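画笔收纳与编织角整理小记

本期的整理栏目写的是工作室靠窗那张长桌。桌子由画画的和织毛线的两拨人轮流用，画画的多在上午，织毛线的多在晚上，时间一长，笔和针就混到了一起。四月里有个星期日，我们用一个下午把桌上和桌下的东西全部过了一遍，过程和后来定下的办法记在下面，供家里也有类似情况的读者参考。

先说混乱的程度。桌上原有的容器，装什么的都有。细杆的东西最容易混：画笔、毛衣针、木签、搅颜料的小棍、做花架剩下的竹条，长短差不多，随手一插就进了最近的那个筒。找一支笔，要把整筒倒出来。倒出来以后又懒得分，再整把塞回去，下次照旧。毛线的问题是另一种。线团放在敞口的地方，会被笔杆和针尖勾住，抽一根针，带出半米线，线再绕到旁边的东西上。去年冬天有一件织了一半的背心就是这样脱了针，拆了七行才重新挑起来。

整理从清空开始。桌面铺一条旧床单，所有筒、盒、袋里的东西都倒在床单上，容器拿去水池边擦洗。擦洗之前先看一眼底部，颜料筒底下常有干掉的色块和断下来的笔毛，湿布抹不掉，要用温水泡一会儿再刮。塑料的容器不要用太烫的水。印了花纹的容器，里外都只用软布，别用钢丝球。洗好倒扣在架子上晾，晾干之后再装东西，特别是准备放毛线的，里面有一点潮气都不行，羊毛吸了潮会有味道，过一个夏天还可能招虫。

倒在床单上的东西，先按“细杆”和“软的”分成两堆。细杆那一堆再往下分：有笔毛的归画笔，两头尖的和一头带帽的归毛衣针，什么都没有的光杆单独放。光杆里面又挑了一遍，弯得厉害的、开裂的、有毛刺的，不再留在桌上。有毛刺的木杆不一定要扔，用细砂纸顺着木纹打几下，摸着不扎手，还能拿来搅颜料或者撑花枝。开裂的就算了，裂缝里会进水，也容易夹住线。

画笔要看三个地方：笔毛、金属箍、笔杆。笔毛散开的，先用温水和肥皂洗，捋顺，用纸条裹住笔头晾一夜，第二天多半能收回来；收不回来的留着刷胶或者扫灰。金属箍松动的，可以用钳子轻轻夹一圈，夹得太重会把笔毛夹偏。笔杆掉漆不影响使用，但是漆皮翘起来的要刮掉，免得掉进颜料里。我们这次留下来的笔比预想的多，有几支在筒底压了很久的，洗完以后和新的差别不大。
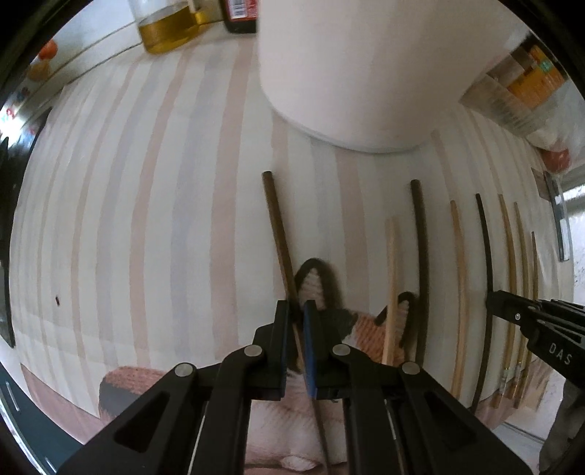

软的那一堆，线团和织好的小东西要分开。线团按粗细分，再按颜色分。颜色不必分得太细，暖色一袋、冷色一袋、黑白灰和本色一袋就够用，分到七八类反而没有人愿意照着放。每团线的线头都找出来，在外面绕两圈掖好。标签还在的，把标签别在线团上；标签丢了的，剪一小段线贴在纸片上，写下估计的针号。纸片统一放在一个信封里，信封夹在图样本的封底。

织好的玩偶和零件，问题主要是压和勾。玩偶填了棉，压在底下久了，耳朵和鼻子会变形，再拍也拍不回来。零件更麻烦，耳朵、尾巴、四肢分开织好还没有缝的，最容易丢一只。我们现在的办法是同一个玩偶的零件装一个小网袋，袋口系上同色的线，没有缝完之前不拆。已经缝好的玩偶可以放在敞口的容器里，但是里面不要再插针和尖头的东西。要是地方实在不够，非得和杆子放在一起，就把杆子靠边立着，玩偶放在另一侧，中间留出空来，拿的时候先拿玩偶，后抽杆子。

有读者来信问过，织物被勾出线圈以后怎么办。不要剪。用一根比原来细一号的钩针或者缝针，从线圈旁边的针目开始，一针一针把多出来的线匀到两边，匀到看不出来为止。线圈很大的，匀完再从背面喷一点水，垫着毛巾用手压平，平放晾干。剪断了就只能从背面补一段线，接头总会有一点硬。深色镶边和浅色底子相接的地方要格外留心，匀线的时候容易把深色的线带到浅色那面，出现一个小黑点。

容器的选择也说一下。笔筒和针筒要窄而重，窄了杆子不会倒成一片，重了不会被长杆带翻。筒的高度以杆长的一半稍多为宜，太浅站不稳，太深了短的够不着。如果手头只有宽口的筒，可以在里面竖一块硬纸板隔开，或者塞几个卫生纸的纸芯。放毛线和玩偶的容器正相反，要宽口、内壁光滑，没有接缝和毛边最好。藤编的好看，但是内壁要缝一层布，不然线会挂在藤条上。布的桶要选能立住的，软塌塌的那一种，放进去是整齐的，伸手掏两次就全乱了。

这次添置的东西不多。隔板和网袋是从 Nikby 买的，那边最近在清货，网袋32元一包，大小搭配着装。另有一个带盖的收纳箱，Zullberg 的，标价99元，用来放暂时不织的线。买之前量过桌下的高度，箱子推进去以后上面还能伸进一只手，开盖的时候要整个拉出来。想省这一笔的，用装被子的旧袋子也可以，只要拉链是好的。

防虫方面，羊毛线一律装进密封袋再放进箱子，袋子里放一小块樟木，樟木不直接碰线。棉线和腈纶线不怕虫，敞着放就行，落灰了拍一拍。箱子每个季度开一次，挑晴天，把袋口打开，在通风的阴凉处摊半天。不要晒，颜色鲜的线晒上一个下午就能看出两面不一样，橙色和红色尤其明显。

整理完之后，长桌的分法是这样的：左边靠墙是画笔，笔头朝上；中间一段空着，用来干活；右边是编织用的针和正在织的东西。光杆放在桌下的第二层，要用的时候再取。画画的人用完笔，洗干净，平放在毛巾上，干了再插回筒里，湿笔不要直接笔头朝上立着，水会倒流进金属箍，日子久了箍里面的木头会胀。织毛线的人收工时把针尖套上橡皮帽，织物卷起来，卷的时候正面朝里。

分好之后用了两个多星期，目前看下来，笔和针没有再混到一起，毛线那边稍微差一些，右边的容器里还是会出现别的东西，主要是铅笔和卷尺。我们在桌沿贴了一小条纸胶带，写明左右各放什么，贴上之后好了一点。纸胶带容易翘边，打算下个月换成布的。

另外两件小事。一是上次提到的 Kodikara 旧线交换，地点改在 Uklow 一楼，上午十点开门，带来的线请先绕成团，散的不收，满500克可以换同等重量的新到棉线。二是工作室的细砂纸和纸芯都用完了，家里有多余的，来的时候顺手带一点，放在门口的纸箱里就好。纸芯要干净的，带胶的请先撕掉。

下一期写颜料和调色盘，干在盘子里的丙烯怎么去掉，已经试了几种办法，有一种对塑料盘不太好，等试完再一起写。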